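Temps de lecture : 3 min

Ranger la vaisselle sur une table ronde le temps de refaire les placards : comment éviter la casse ?

Question posée par Areeba Arain

Bonjour,

On change les meubles de cuisine et toute la vaisselle doit passer dans le séjour. Je n'ai qu'une table ronde avec une nappe en coton, pas de buffet. J'ai des bols en céramique blanche, un grand saladier en porcelaine bleu et blanc qui vient de ma grand-mère, des assiettes de diamètres différents et deux couvercles en verre.

Le poseur parle de 8 jours. Est-ce que je peux mettre les pièces sur la tranche, appuyées les unes contre les autres, pour gagner de la place ? Ou vaut-il mieux tout empiler à plat ? Et est-ce que je garde la nappe ? J'ai peur que ça glisse, mais sans elle le plateau va se rayer.

Merci d'avance.

Réponse de Fahad Lodhi

À plat, toujours. Sur la tranche ça finit par rouler. J'ai perdu un saladier comme ça.

Réponse de Rukhsana Bajwa

Les deux marchent, ça dépend des pièces et du temps que ça doit durer.

Pour huit jours, je mettrais les assiettes à plat, les plus grandes dessous, avec une feuille d'essuie-tout entre chaque. Pas plus d'une dizaine par pile. Les bols de même taille s'emboîtent, mais ne forcez pas, deux bols coincés se séparent mal et c'est là qu'on les ébrèche.

Pour le grand saladier, on peut le dresser si on n'a vraiment pas la place. Je pose d'abord une grande assiette à plat sur la nappe, elle sert de base, et je cale les pièces dessus, inclinées, les plus lourdes d'abord. Le couvercle en verre vient en dernier et ne doit rien porter. Si la pile bouge quand on touche la table, on recommence. Une pièce de famille, je la mettrais quand même dans un carton avec un torchon autour.

La nappe, gardez-la, mais ne la laissez pas pendre du côté où on passe. Chez moi elle descend à 30 cm du bord et un enfant peut l'attraper. On peut la replier dessous ou mettre des pinces. Un tapis antidérapant coupé au diamètre du plateau, entre la table et la nappe, règle le problème du glissement.

Autre point, laissez un espace libre devant vous. On prend un bol, on le retourne, on vérifie le bord, on le repose. Quand la table est pleine jusqu'au bord, chaque geste passe au-dessus de quelque chose de fragile. Et si vous avez un appareil électrique sur la même table, mettez-le de l'autre côté, le fil vers le mur.

Réponse de Tanveer Durrani

D'accord avec Rukhsana, sauf pour l'essuie-tout. Il glisse entre deux assiettes émaillées. Je découpe des ronds dans un vieux drap, on les lave et on les garde pour le prochain déménagement.

Vérifiez aussi la table. Une table ronde à pied central bascule si tout le poids est du même côté – répartissez, ou mettez le plus lourd au milieu. Pour les traces grises ou violacées sur la céramique blanche, un peu de bicarbonate sur une éponge humide avant de ranger, ça part souvent. Essayez d'abord sous le pied du bol.
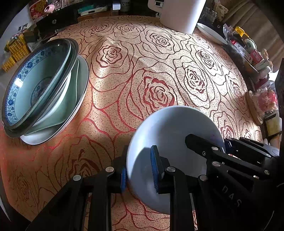

Bol blanc et vaisselle sur la tranche, nappe à roses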